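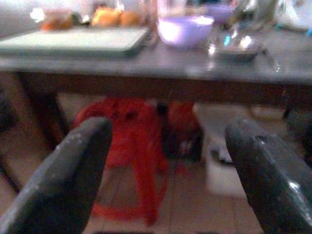 Can a robot do kitchen chores yet, the ordinary kind like clearing a table and putting the forks away?

Parts of them, slowly, if the kitchen holds still and a person is close by to rescue the dishes. A whole cleanup from start to finish in a house it has never seen is still out of reach for anything you can buy.

Wirnham Home Tech Board > General > Chores: are we there yet?

tallowbee
2019-08-28
OK so that's the official line from the sticky at the top of this board, and I want to argue with it, because I think it's too gloomy! Two arms can do an awful lot on a table like this. Fork, spoons, a couple of bowls, a cutting board, some fruit. My seven-year-old can sort that (with bribes).
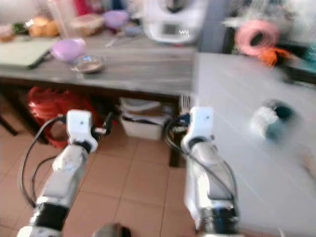

What I'd want is really modest. Put the cutlery in one spot, stack the two purple bowls, leave the food alone. If it took 15 minutes while I was out with the dog I would not care one bit. Why is everybody so hung up on speed?

gasketgus
Speed isn't my gripe. I run a small shop floor, and we had a Skavard arm in on trial back in April to load parts trays. Great at it as long as the tray sat exactly where it expected. Somebody bumps the tray and you're babysitting. Your kitchen is nothing but bumped trays.

And a fork lying flat on a hard top is a mean little thing to pick up. You and I sort of slide it or tip it up with a fingernail without thinking. Two stiff fingers have to come down right at the surface without jamming into it.

plumline_51
Gus is right about forks but I think he's wrong about trays. The newer stuff looks before it grabs. My beef is the knife. Look where the handle is, it's poking out from under the cutting board.

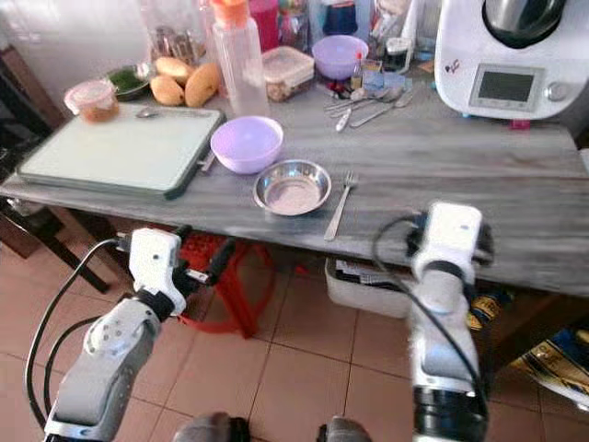
So which do you move first? If you lift the board, do you know what the blade is doing? I'd pull the spoon off the top, then lift the board straight up, then deal with the knife, and I worked that out in a second because I've been cutting onions for 51 years. I don't see how you write that down for a machine.

tallowbee
You don't write it down, you show it! Over and over, until it gets the idea. That's the whole pitch with the Gruvonell software, isn't it?

gasketgus
The pitch, sure. We got that pitch too. We showed ours plenty and it learned our bench beautifully, then we moved the bench 3 feet and it was back to kindergarten.

mossy_hinge
Lurker here. I think you're all picking the wrong chore. Cutlery is hard and mangoes are easy, so start there. Big, roundish, forgiving if you're gentle. Lift the top one off the pile and put it in the empty purple bowl, done.
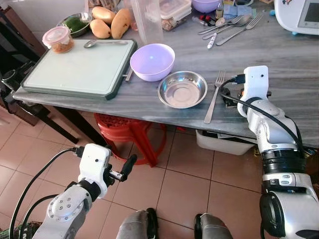 After that I'd have it do the steel dish, then the clear containers, and I'd leave the see-through ones for last (clear plastic confuses my cheap robot vacuum, so I'm guessing it's no picnic for arms either). The fork can wait for me to get home. I'd pay for a machine that did half the table.

plumline_51
Half a table is still a table I have to clear. And big fruit rolls.

tallowbee
Half is half more than my husband does, lol. Mossy, I'm with you. Has anyone read the Vuorinen write-up on dish handling? I got 2 pages in and the dog threw up.

gasketgus
Skimmed it. They stick to bowls and cups. No forks, I notice.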